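Flolon clothes rack, light wood — inspection checklist with comments
Site: Fondinport, garment area
Date: 2 June 2024

1. Rack stands level. PASS, on the day. The Ustska sheet claims 2000 cycles of hanging and removal. I'd like to see who did the hanging.

2. Garments hang evenly. FAIL. The navy sleeveless one droops over the tray and its lower end comes out past the front rim. I don't count that as hung.

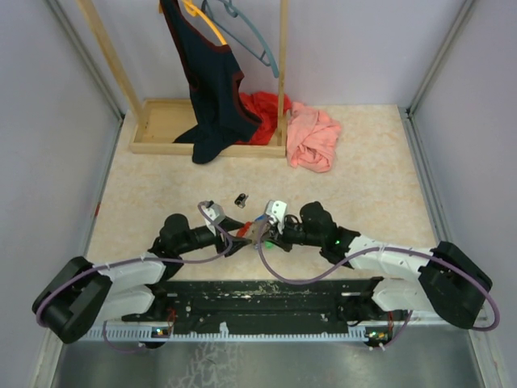
Items 2 and 3: navy garment with maroon trim over the tray rim; red cloth inside the tray.

3. Tray kept clear. FAIL. Crumpled red cloth in the right half. The January notes call the tray "for shoes only." Either enforce that or strike it.

4. Nothing left beside the rack. FAIL. Salmon-pink cloth in a heap next to the tray, on the tabletop.

5. Empty hangers straight. FAIL. The blue-grey one tilts toward the right post. 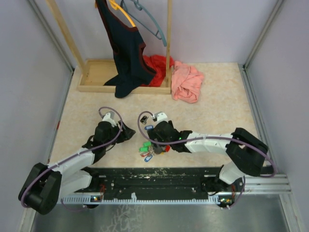 6. Load label fitted. Not checked. Gündoğdu quotes 3000 grams per rack, and I have yet to see a test report for it. Ask again, order 1257.

7. Posts tight in the base. Hand test only — I would not sign for more than that.

Result: not accepted. Rehang, clear the tray, reinspect.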